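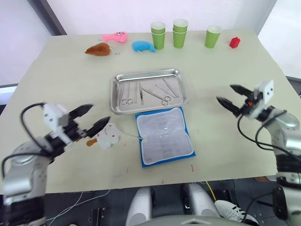 How long does a card renewal take in this state if you mail the form?
Mine took five weeks from the day the clinic signed it. Mail it before the old card runs out, and put a check in for the full fee.

gsteyn_trunitz
Joined: November
Posts: 12

Thanks. Five weeks is longer than the clinic in Trunitz told me. They said two. My card runs out at the end of next month and the dispensary in Steston won't serve anyone on an expired one, not even with the renewal receipt. I asked at the counter.

pinecone950
Posts: 3000

Two weeks is for the online form. If you have a scanner or a decent phone, do it that way. I did mine at 9 p.m. and had the email the following week. The plastic card came later but they took the printed email at Steston without any trouble.

mapleridge
Posts: 500

They didn't take mine. I had the same printed email and the guy at the door sent me home for the card. This was at Steston too, the one by the bus station. So don't count on it.

pinecone950

Then he was wrong. The email has the patient number on it and they can look it up. Ask for the manager next time.

mapleridge

I did ask. The manager said the same thing. Maybe it depends who is working, but it's a 40-minute drive for me and I'm not doing it twice to find out.

S. Zwane
Posts: 1229

Two separate things are getting mixed up in this thread. The clinic's signature is one step and the state's approval is another. The clinic can sign the same day, and when they say "two weeks" they usually mean after the state has everything. If your address changed since last year, it goes in a different pile and takes longer. Mine did.

Also check the doctor's name on the form. Chauke clinic had a doctor leave in the spring and some people sent in forms with the old name on them. Those came back.

gsteyn_trunitz

Address is the same, doctor is the same. I'll do it online tonight. Does the photo have to be new?

S. Zwane

They reused my old one. There's a box to check on the second page – easy to miss.

mapleridge

They made me send a new one. I'd just take one and be done with it.

gsteyn_trunitz

OK, will do. Form went in at 8:15 p.m. with a new photo. I'll post when I hear back.
Gerrit Steyn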